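## Part 2: Attaching the mirror and settling in your vanity

Okay, so the table part is standing on its own legs and you've had something to drink. Good! This section picks up with the mirror, the drawer and the first wipe-down. I've put together two of the Tredska vanities now (one for my sister, one for me), so everything below comes from doing it once badly and once pretty well.

You'll need:

- the mirror, still in its foam
- the two curled mirror supports
- hardware bag 6
- a Phillips screwdriver – please use a hand one, a power driver will chew right through the soft heads
- a folded blanket or a thick bath towel
- a second pair of hands for step 4

**Caution:** Carry the mirror by the sides of its frame. The carved flowers look like handles and they aren't handles! I snapped a leaf tip off my sister's that way and spent an evening gluing it back on.

### Mirror

1. Lay the blanket on the floor and put the mirror face down on it. Check for stray screws under the blanket first.

2. Find the left and right supports. They're mirror images of each other, and mine had tiny stickers on the back edge that were easy to miss. The curls go toward the outside.

3. Start all the screws in the supports by hand and leave them a little loose. If you tighten one side all the way, the other side won't line up, and you'll be backing everything out again.

4. Stand the mirror up behind the tabletop with your helper holding it steady. Slide the feet of the supports into the slots. You should feel them drop a little when they seat.

5. Tighten from the bottom up, alternating left and right. Stop when it's snug.

6. Give the top of the mirror a very gentle push. A bit of flex is normal on mine. If it rocks, go back to step 5 and do the lower screws again.

*Note:* The printed sheet from Gredmont says to leave a gap of 2 inches between the back of the table and the wall. I did that and I like it, you can get a duster down there and the supports don't scuff the paint.

### Drawer

7. Pull both runners all the way out before you offer up the drawer. Keep it level, push slowly, and expect a click on each side.

8. Open and close it a few times while it's empty. If it drags on one side, there's a small screw on that runner you can turn a quarter turn at a time. Mine needed it, my sister's didn't.

9. Don't load it up yet – leave it until you've moved the table to where it's going to live. I moved mine with a full drawer and the whole thing slid out onto my foot.

### Setting the top

10. Wipe the tabletop with a barely damp cloth. For the flowers on the frame I use a dry, soft makeup brush (an old one), which gets into the petals much better than any rag. I keep a tub of Flumus paste for marks on the white paint, and a tiny dab is plenty.

11. Put the tall things on first, then the small ones, and sit down before you decide you're done. What looks great standing up can end up blocking half your face in the glass.

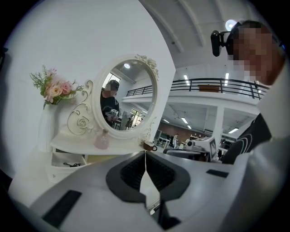
Tall flowers are my favorite thing to put on a vanity, and I'd choose artificial ones every time, because there's no water to tip over near the drawer. A white vase with pale pink and peach roses goes beautifully with the carved roses on the frame, and to the left of the mirror it leaves the glass clear. Small pieces like the pink frosted bottle with the gold-toned cap can sit just below the mirror on that same side. Cups are happiest near the front corner where you can reach them, though I'd slip a coaster under anything hot. Cables can go in the drawer, coiled up, so they don't take over the top.

**Caution:** Keep hot styling tools off the painted surface, even for a minute. Use a heat mat, and let them cool completely before they go in the drawer.

12. After a couple of weeks of use, go around all the mirror screws once more with the hand screwdriver. Two of mine had worked a little loose by then, both on the left support.

Stool assembly is in Part 3, and it uses hardware bag 7, so don't mix the leftovers in with it.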